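Hands off the dough
What one small bakery learned by leaving things alone

By Svenja Lüthi

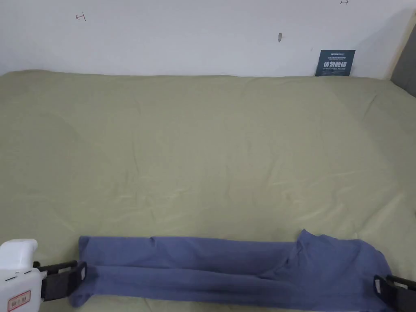

Four in the morning and I'm already in the way. Szabolcs Oláh doesn't say so. He just walks round me, twice, with a tray on his shoulder, and the second time I get the hint and go and stand by the flour sacks.

This is Szénási, a bakery on a side street in Skirkedis, three doors up from the bus stop. Narrow front, green door, no sign to speak of. By half past seven there'll be a queue past the chemist's. Right now there's a radio on low and a smell like warm beer.

Szabolcs took the place over in August, 7 years ago. Kept the old name because the van was already painted. He'd been a roofer before that. Bad knee, then a winter of sitting at home, then bread. A lot of bakers seem to start like this, something goes wrong and there's a bag of flour in the cupboard.

What I'd come to ask about was kneading. Or the lack of it. Everyone I know who bakes at home has the same picture in their head: sleeves up, ten minutes of shoving, sweat. My grandmother slapped hers on the table so hard the dog left the room. Szabolcs hardly touches his. Mixes it rough, walks off. Comes back, folds it over a few times with a wet hand, walks off again. Three folds in all and then nothing until it's shaped.

"People poke it," he says. "They can't stop. They lift the cloth, they poke, they put the cloth back. Then they ring me up and say it went flat."

The science of it is simple enough. Flour and water, left together, will start to build gluten on their own. Time does a good part of the job that arms used to do. Wetter doughs do it faster, colder ones slower. Salt tightens things up. You can work it hard and be done by lunch, or you can leave it overnight and get more flavour for your laziness. He wouldn't call it lazy. He was up at two.

He learned most of it from getting it wrong. First winter he lost 20 loaves in one night because the back room was freezing and he baked by the clock anyway. Bricks. He took them home and his mother made dumplings for what sounds like the rest of the year. Second winter he bought a thermometer.

The oven is a Hesico, second hand, bought off a pizza place that was closing down. It runs hot on the left. Everything gets turned halfway through and nobody new believes him until they've burnt a tray. The mixer is a Rulent and older than his daughter. It makes a noise on the slow setting that I'd have called a doctor for. He pats it on the way past.

Flour comes from a mill up the valley, a different character every harvest, and he grumbles about this while clearly loving it. Last year's drank water like mad. This year's goes slack if you look at it. So the recipe on the wall, in his writing, has been crossed out and redone so often it's mostly crossings out. He doesnt read it any more. He feels the bowl.

Half past five. First loaves out. They crackle when they hit the cooler air, a whole rack of them ticking away, and we both shut up for a minute to listen. Then he's off again. Rolls, the seeded ones. A plaited thing with poppy seed which I eat two of, standing up.

I ask what he'd tell someone starting at home. He thinks about it through an entire tray of rolls.

Buy scales. Forget cups. Use less yeast than the packet says and give it longer. Put the dough in something with straight sides so you can see how far it's come up, and stick a bit of tape where it started. Bake it darker than feels right, then five minutes more. Let it cool before you cut it. That last one he says to me pretty directly, as I have a knife in my hand.

And the poking? Wet one finger, press once. If the dent fills in slowly, it's ready. Springs straight back, it wants longer. Doesn't move at all, you've gone too far, make flatbread. One press. Cover it again and go and do something else, he says, hang the washing.

I tried it at home the next weekend. Mixed it after supper, three folds with the telly on, then into the fridge. I looked at it before bed. I looked at it at six in the morning, in my socks, and I did lift the cloth. Baked it in a lidded pot for 20 minutes and then with the lid off till it went the colour of a conker.

Bit lopsided. Good crust, a tunnel through the middle that the butter fell down. My neighbour had the end peice and came back for more.

Szabolcs, when I sent him a photo, wrote back one word. "Darker."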